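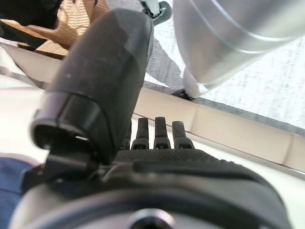
Iordache Shared Workshop – Frequently Asked Questions

Who may use the workshop?
Access is open to registered members of the Iordache building who have completed the bench induction. Guests may enter with a member but may not work at a bench.

How do I reserve a bench?
Reservations are made through the Hikeo booking page. A bench may be held for up to four hours at a time, and each member may have no more than three open reservations.

What happens if I arrive late?
The bench is held for the first half hour. After that it is released to the next member on the list, and the missed reservation counts toward your limit until the end of the day.

May I leave work on the bench overnight?
Only with a completed hold tag. Tags are kept at the front desk and are valid for five days. Items without a tag are moved to the holding shelves.

How should metal parts be stored?
Long stock goes in the horizontal rack, heaviest pieces at the bottom. Cylinders and other round stock must be chocked or strapped. Small parts belong in lidded bins labeled with your name and member number.

Are tools provided?
Hand tools are provided at each bench. Torque drivers and measuring tools are signed out from the Edix cabinet and must be returned to the same slot. Please report damage at the time of return – members are not charged for ordinary wear.

What are the opening hours?
The workshop opens at 7 a.m. and closes at 5 p.m. Hours are shorter in August; the schedule is posted at the entrance and on the booking page.

What must I do before leaving?
Wipe down the bench, sweep the floor around it, and place scrap in the correct bin. Oily rags go in the covered metal can only.

Can I bring my own materials?
Yes. Solvents, adhesives, and batteries require prior approval. Submit the Brovach materials form, with the safety sheet attached, at least three working days ahead.

Whom do I contact with other questions?
Please write to Sorin Costache, Workshop Manager, using the contact form, or ask at the front desk during opening hours.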